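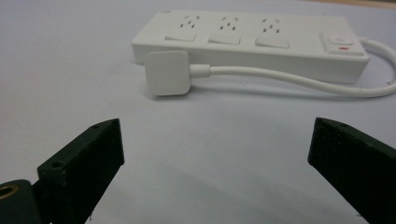
Juvden Hand Kit, eval set README

Maintainer: Unathi Chauke
Last edit: 26/09/2022
Status: usable, docs still patchy

What this is

Recordings we made while trying out the Juvden hand kit (two-finger handheld gripper, camera on the tool, logging box). Kit is on trial from Sinham. Data is ours to share, the kit software isn't. 233 episodes, all tabletop, all one person holding the tool. Sizwe Van Wyk did most of the driving, Petronella Pillay did the rest and all of the labeling.

Tasks

power_strip: white strip with three sockets, a rocker switch per socket, cable and plug on the same table. Grasp the plug, move it, press switches. By far the biggest task.
cable_tidy: bring loose cable back along side the strip.
lid_box: small box, lid on, lid off. Few episodes, kept for comparison only.

White on white is on purpose. Most depth we tried has a hard time with it and we wanted to know before paying for anything.

Layout

episodes/ one folder per take
episodes/*/video.mp4 tool camera
episodes/*/pose.csv tool pose, meters and quaternions
episodes/*/width.csv finger opening, millimeters
labels/ one text file per task, start and end of each grasp
calib/ camera intrinsics, 2 files, see below
splits/ train and test lists

Calibration, READ THIS

There are 2 calibration files. The camera mount got swapped halfway through, and the angle is a bit different after. Each episode has a meta.txt that says which file goes with it. Don't average them. Don't guess from the folder name either, the names are in upload order.

Kit notes

Good: light enough to hold all afternoon. Width reading is clean. Fingers come off with screws so you can make your own. Setup was quick once Piroska Bárány sent over the right firmware.

Less good: fingers take up a fair bit of the lower view when open. Crop with care, the tips go in and out of the crop as the hand closes. Rocker switches are hard to press cleanly with these tips, they want something narrower. Video goes soft up close. Logging box drops its clock if you unplug it before the light stops, then timestamps start from zero and you get to fix them by hand.

Price as quoted is fine for one kit. For a second one we would want spare fingers included, have asked, no answer yet.

Known problems

- 2 episodes in cable_tidy have no pose.csv. Left in, skip them or use the video alone
- width.csv sometimes starts a few rows before the video. Align on the timestamp column, not on row number
- labels for switch presses are by eye from video. No ground truth for wether the switch really moved
- lighting is the same all the way through, don't expect it to carry over to your kitchen
- fingers have dust on them in places, not cleaned between takes

Loading

Run load_rind.py with the path to episodes/. Rind is our in-house reader, the script is standalone and only needs numpy and OpenCV. Older Riltley format still opens with the --old flag but drops the width column, so please convert.

Not for

Anything with mains power and a real robot without your own safety check. Success rates for the kit. We did not measure those, please dont quote any from this set.

Changes

March: first upload, power_strip only
Since then: other tasks added, second calib file, splits redone after Lungile Mkhize found the same take in train and test

Questions to Unathi. Include the episode folder name or I can't look it up.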